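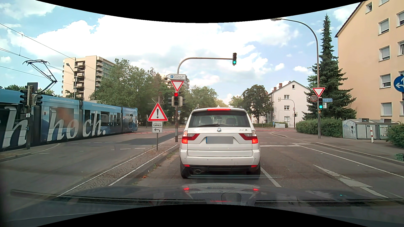
Studies > Road Users > Open Calls > Ref. 1603

Print this page | E-mail this page

Call for Participants: Sign Reading and Following Distance on Mixed Routes

Siriwan Road Studies is looking for 30 licensed drivers for a study of how people divide their attention between posted signs, signals and the vehicle ahead. Sessions run in July. Applications close June 14, 2022.

The task

Each participant drives one set route, once, with an observer in the passenger seat. The route has two parts. The city part covers signalized junctions, tram crossings and lane splits where parking signs, warning signs and yield signs share a post or stand close together. The outer part follows two-way road with few signs and long gaps between vehicles.

At 13 points the observer will ask which signs you have just passed and how far ahead you judge the next vehicle to be. Answer only if you can do so without taking attention from the road. A missed answer is recorded as missed and does not affect payment. There is a short interview after the drive, covering stops behind other cars, turning arrows and the order in which you look at signals mounted on one mast.

Trees close to the road are of interest on the outer part, as are bends that hide the lane ahead. No speed is set for the drive. Posted limits apply.
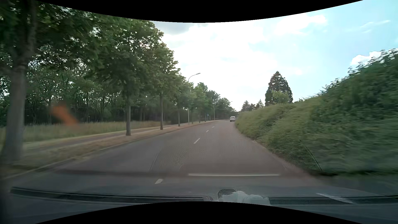
Neville Naylor: I drove the trial version. Judging distance was harder out of town than at the lights, and I would like the interview form to leave more room for that.

The form has been extended by one page.

Who can apply

— Full license, held for at least two years
— Regular driving in a city with trams
— Eyesight that meets the license standard, with glasses or contact lenses if needed
— No prior knowledge of the route

Professional drivers may apply but will be analyzed as a separate group.

Payment is 80 euros per completed session. Travel to the start point is not covered.

To apply, send your name, the year your license was issued and the days you are free to Ifeoma Okafor, quoting Ref. 1603. Please do not send a copy of the license — it will be checked at the start point.

Contact | Copyright Siriwan Road Studies | Back to top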